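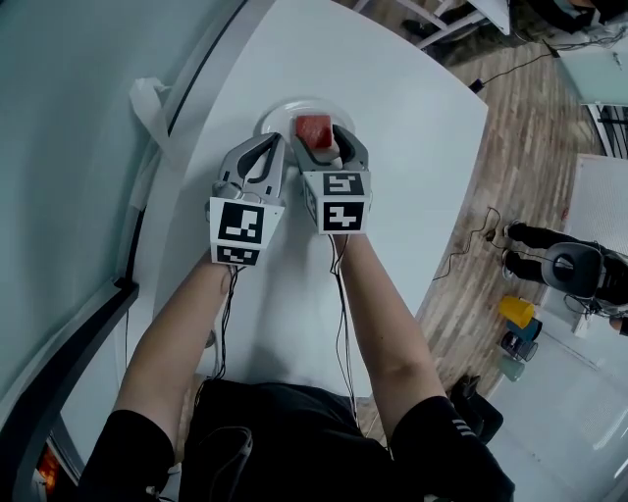 台数を先に決めてしまえば、消耗品と保守の費用が後から膨らむのではないか、との質問が出席者から寄せられた。株式会社Clestarが2025年12月15日に開いた、次年度の機材調達計画に関する取引先向け説明会でのことである。同社はこれに対し、本体の購入費と運用費を別々の枠で管理し、運用費の枠を本体の値引き交渉の材料には用いない方針であると回答した。

Clestarは、両手作業の動作データを収集し、ロボットの学習用に整備する事業を行っている。現在は手持ち式のグリッパーを左右に持った作業者が卓上で物をつかみ、移し、置く動作を繰り返す方式を中心としており、今回の計画もこの方式の継続を前提に組まれた。双腕ロボット本体の購入は次年度の計画には含まれず、収集用の機材と作業環境の整備に予算の大半を充てる。

計画の柱となるのは、左右一対の手持ち式グリッパー5組の新規購入である。納期は発注から40営業日を上限とし、これを超える見積もりは比較の対象から外す。選定は見積合わせにより行い、Wonell、Ó Dálaigh、Gromleyの各社に仕様書を送付した。見積書の提出期限は1月末とされている。

仕様書では、指の開閉幅、把持部のパッドの交換方法、位置認識用マーカーの取り付け精度、ケーブルの引き出し方向などが指定されている。このうちケーブルについては、前年度の機材で前腕に沿わせた配線が作業中に引っ張られ、コネクターの接触不良を招いた事例が複数報告されたことから、根元の補強を必須項目に加えた。無線化も検討されたが、充電の管理に人手を要すること、記録の時刻合わせに不安が残ることを理由に、次年度は有線のままとする。

マーカーについては、表面の摩耗と汚れによる認識率の低下が課題とされてきた。Clestarは、マーカー部分のみを取り外して交換できる構造を求めており、交換後の再校正を現場の作業者が行えることを条件としている。再校正のために機材を製造元へ返送する方式は認めない。返送中の代替機を無償で貸与するという提案があった場合も、校正値の引き継ぎが煩雑になるとして、評価の対象とはしないとの説明があった。

把持部のパッドは消耗品として別途計上する。前年度は本体の付属品の範囲で足りると見込んでいたものの、表面の粗い対象物を扱う課題が増えたため交換の頻度が上がり、年度の後半には他部門の予算を一時的に振り替えて補充した。次年度はこの反省から、購入後6か月分の交換用パッドを本体と同時に納入させ、その後の単価も見積書に明記させる。単価の据え置き期間は各社の提案に委ねるが、比較の際には重視するとしている。

作業環境に関しては、作業台6台の更新が計画に盛り込まれた。天板は反射を抑えた仕上げとし、隅に丸みを付けたものを標準とする。現行の台は導入時期が異なり、高さも統一されていないため、同じ課題を別の台で収集した際に手の軌跡に差が出ることが社内の検証で指摘されていた。更新後は高さを揃え、立ち位置の目安を床面に表示する。あわせて電源と通信の配線を見直し、作業者の動線上に延長コードを置かずに済む配置に改める。

対象物の購入費も今回初めて独立した費目となった。これまでは皿やカップ、積み木の類を各班が必要に応じて小口で購入しており、年度末の集計に手間がかかっていた。また、同じ課題であっても班によって大きさや色の異なる品が使われ、収集後のデータに注記を付け直す作業が生じていた。次年度からは標準品の一覧を作成し、破損時の補充も含めて一括で発注する。一覧にない品を用いる場合は、事前に品名と購入先を届け出ることとなる。

説明会では、据え置き型の遠隔操作装置と比べた費用についても質問があった。Clestarは、手持ち式は本体の価格が低く設置場所を選ばない一方、作業者の姿勢や疲労の影響を受けやすいため、休憩と交代の時間を含めた人件費まで合算しなければ比較はできないと述べた。社内の試算では、卓上の把持と移載に限れば手持ち式の費用が下回るが、重量物や長時間の連続動作では差が縮まるという。試算の詳細は公表されていない。

Gromleyからは、開催に先立ち、仕様書にある開閉幅の測定条件が明確でないとの照会があり、Clestarは測定位置を指先とする旨の補足文書を全社に配布した。Ó Dálaighは校正手順書の日本語版の提出時期について確認を求め、納品時の同梱が必要である旨の回答を受けた。Wonellからの照会事項は、当日までに届いていない。

支払いの方法にも変更がある。前年度は納品時に全額を支払っていたが、次年度は検収の完了後に支払う方式へ改める。検収では、納入された全数について開閉の繰り返し試験とマーカーの認識試験を行い、基準に満たないものは交換を求める。試験に用いる治具はClestarが用意し、希望する社には事前に図面を開示する。供給側からは検収期間の長期化を懸念する意見が出たため、期間の上限を契約書に記載する方向で調整が進められている。

保守契約は本体の購入契約から切り離し、更新の可否を毎年度判断する。故障時の対応は、部品の発送までの日数を基準に評価し、訪問修理は必須としない。社内で分解と組み立てができる担当者を育成する計画があり、その研修費も運用費の枠に計上された。研修は機材の納入後、製造元の協力を得て実施する予定で、見積書には研修の内容と費用を任意項目として記載できる。

古い機材の扱いについては、稼働に支障のないものを予備機として残し、それ以外は部品取りに回す。外部への譲渡は、校正情報の消去手順が定まっていないため、当面行わない。

Clestarは提出された見積書を価格、納期、保守性の各観点から審査し、結果を書面で通知する。価格のみによる決定は行わず、必要と認めた場合には実機の貸し出しを求めて評価を行う。貸し出しに要する送料は同社が負担する。仕様書および補足文書に関する追加の照会は、見積書の提出期限の6営業日前まで、調達担当窓口において書面で受け付ける。電話による照会には応じない。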